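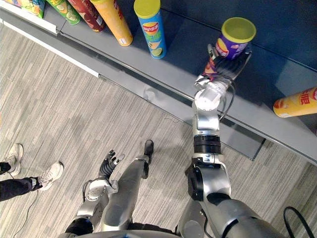 Room 704: Shelf and Table Layout

Gallery / Interiors / Holtia display rooms

Text by Danai Triantafyllou. Layout by Fotis Michailidis.

Room 704 is the snack display room at Holtia. It was refitted in July as a small retail setting with dark gray shelving, a separate metal table and carpet tile over the whole floor. The pages in this section record the fittings and the stock used with them. Drawings are kept with the Evangelista set and can be requested from the front desk.

The shelving is set with its long side open to the floor area, so that stock can be reached from the front. Shelf depth is 32 cm. Cylindrical containers are kept in a row, some upright with the lid up, others lying on their side. Boxes and bags are grouped at the other end. The purple cans with yellow lids are placed where the lid color can be read from above, which helps when a row is being checked from a standing position.

Shelf labels follow the Welex format: product group on the left, position on the right, no prices. Labels are replaced when the order of the groups changes. Changing the stock inside a group does not require a new label.

Table

The table is used as a transfer surface between shelf and storage. Items taken down for checking are put on it, looked at and sent back. The top is brushed stainless steel with rounded corners and a slightly raised edge. Light scuffs and swirls are accepted on this type of surface and are not polished out. The underframe is dark metal.

Brushed steel was chosen over a painted top because it can be wiped with a damp cloth and does not chip. The drawback is glare. Overhead light shows as a bright band down the middle of the top, and labels with a gloss finish are best read from the side. Moving the table 20 cm toward the shelving was tried and made little difference. A matte mat was also considered and left out, as it would have to be lifted for each cleaning.

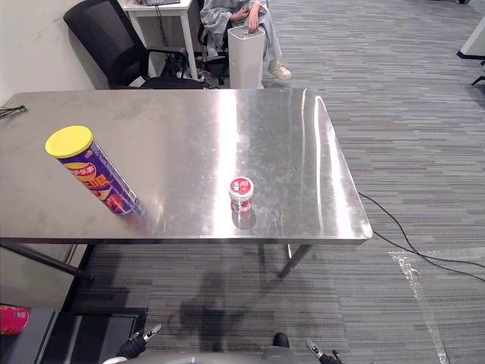

Steel table with a chip can on its side and a small clear bottle, red-and-white cap. Striped carpet tile below.

Tall cans are normally stored upright. On the table they may be laid down when the label has to be read along its length. Small bottles are kept upright at all times, caps closed.

Floor

The carpet tiles are gray, in lighter and darker bands. The band direction was kept the same across the room to make single tiles easy to replace. Spare tiles are stored flat under the Brikuter cabinet in the corridor. Cables cross the carpet beside the table, and there is clear tape on the floor further to the right. Both should be checked before the table is moved. Tape that has started to lift at the ends is to be pulled up and replaced in one length.

Labels

Most containers in the room carry print in more than one direction. On the purple can, the large lettering runs along the length of the container, with the flavor line in smaller type next to it. The picture of the food comes after the lettering. With the can upright, the text has to be read sideways, so staff sorting by flavor tend to go by body color first and confirm with the small line.

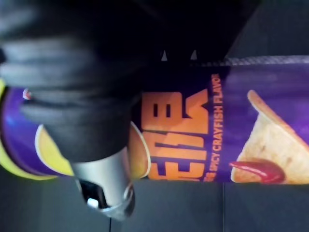
Purple can, label detail: orange lettering outlined in black, the "SPICY CRAYFISH" line, and a triangular chip with red sauce.

Flavors with the same lid color are separated by at least one other product on the shelf. The stock sheet lists body color, lid color and flavor line in that order. Where a label is in two languages, the sheet gives the English line as printed and leaves the other field for the supplier's wording.

Notes on the room

Working height for labels and checking is 60 cm and up. Nothing that has to be read is placed lower. Stock is checked on Thursday before noon, starting with the cans. Damaged lids are noted on the sheet, and the can is taken off display until a replacement arrives.

Next in this section: Storage corridor, cabinets and spare tiles.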